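Progress Report: Tabletop Manipulation Work Package
Reporting point: open day at the Lemport site
Prepared by Nkrumah Tsikata for the Skitstead program office
June 1, 2024

Status summary

The open day was held at Lemport as planned under the current grant period. The tabletop cell was shown in operation to visitors from Skitstead, Wornstead and the regional technical college. The milestone "public demonstration of a fixed-base cell with kitchen items" is reported as met, with two open items carried into the next period. Spending is within the approved line.

Scope of the demonstration

The agreed scope was a drink and fruit preparation layout on a single work surface, with all items reachable from one base position. Items had to be ordinary household goods bought at retail. No item was fitted with markers, magnets or added grips. The purchase budget for table items was $820, which also covered spares for anything likely to crack or wear.

Visitors were booked in groups of up to 25. Each group received a short safety talk, a walk around the cell with the drives off, and then one supervised session. Questions were taken at the end of the session, with the arms parked.

Cell layout

The surface is divided with blue tape into a coarse grid. Operators call out cells by row and column when resetting, and the log uses the same labels. The tape is applied by hand and is not a calibration reference. Calibration is done separately against the base before each session, and its results are stored with the session log.

The open day used the layout agreed with Løken during the December review. Compared with the earlier layout, the cutting board moved to the right side and the ice moved to the near right corner. The area directly in front of the base is kept clear as a transfer zone. 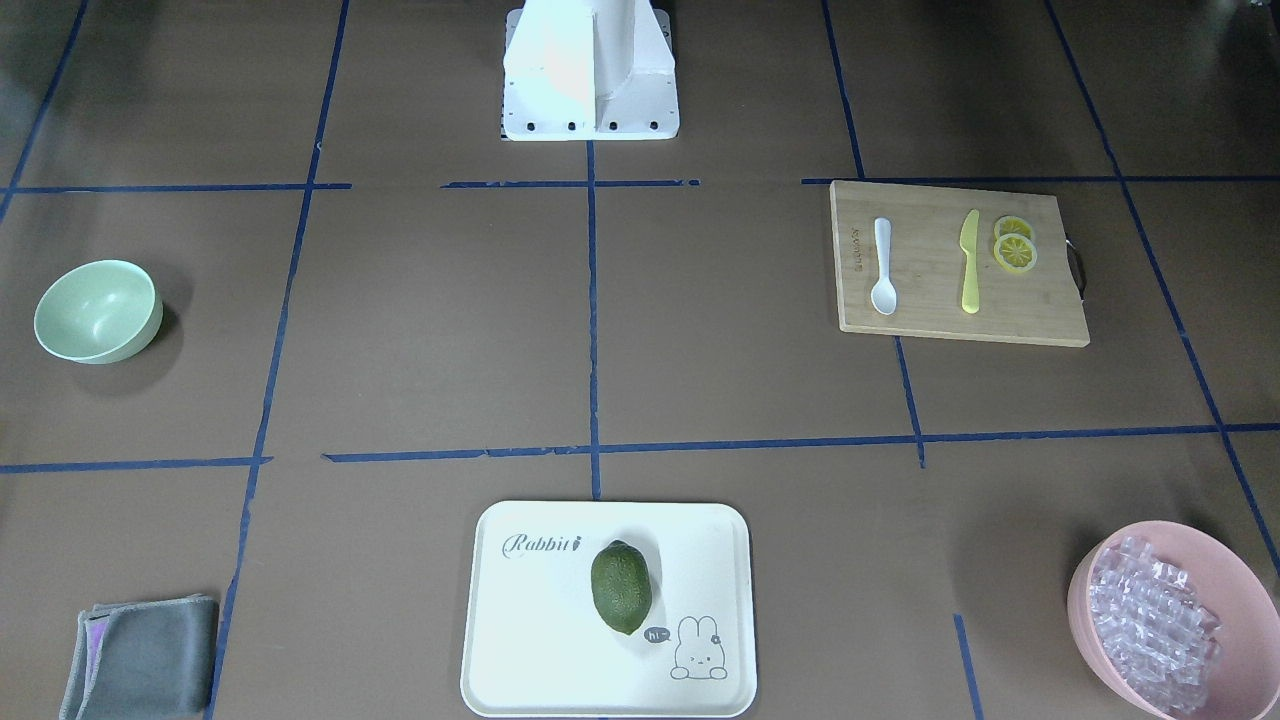 Figure 1. Work surface at the Lemport cell, with the board, tray and bowls in their grid positions.

The items were selected for the range of handling problems they present. The lemon slices overlap on the board, so the upper one has to be separated before the lower one can be picked up. The plastic spoon and knife are thin and lie flat, leaving little clearance for a fingertip. The green fruit on the tray can roll if it is touched off center. The clear ice cubes in the pink bowl are the hardest case for the vision system, and segmentation there remains less reliable than on any other item. The folded cloth at the near left is included as a soft object.

The printed tray was retained from the earlier trials. Its lettering and rabbit drawing sit on an otherwise plain white surface, and the detector was retrained to ignore them. The empty green bowl serves as a destination.

Results of the visit

All scheduled sessions ran. Operators stopped 4 task attempts by hand, each after a failed grasp on a thin utensil. There were no contact events outside the permitted zone and no damage to equipment. Full attempt logs have been uploaded to the project archive under the open day folder.

Visitor comments were collected on paper and transcribed. The most frequent request was for a clearer view of what the system intends to do next. The Wornstead group asked for a wall screen showing the selected object and its target cell. The display software already produces this output, and the remaining work is mounting and cabling.

Several visitors asked about cleaning and food contact. The current grippers are not rated for food contact, and nothing handled in the cell is served. A sign stating this was placed at the entrance after the first group and will stay in place for later visits.

Open items

1. Thin utensil grasping. A revised fingertip with a narrower edge has been drawn up and is waiting for a machining slot. Tests will use the same spoon and knife so the results can be compared with the open day logs.

2. Transparent objects. Additional training images of ice under different lighting are needed. The target is 2000 labeled images before the next review. Labeling guidelines have been sent to Løken for comment, and no reply has been received yet.

Changes requested

Approval is requested to move the unspent part of the table items line to the fingertip work. No increase in the total is requested. Approval is also requested to keep the present layout unchanged until both open items are closed, including the tape positions. Moving the tape would require the reset sheets to be reissued.

Next period

Planned work consists of the fingertip tests, the image collection, and installation of the wall screen. A second, smaller demonstration at Wornstead is under discussion. It would need a portable surface of the same size and a separate risk assessment, neither of which is covered by the current plan. A cost estimate will be sent to the program office when the site has confirmed floor space and power supply.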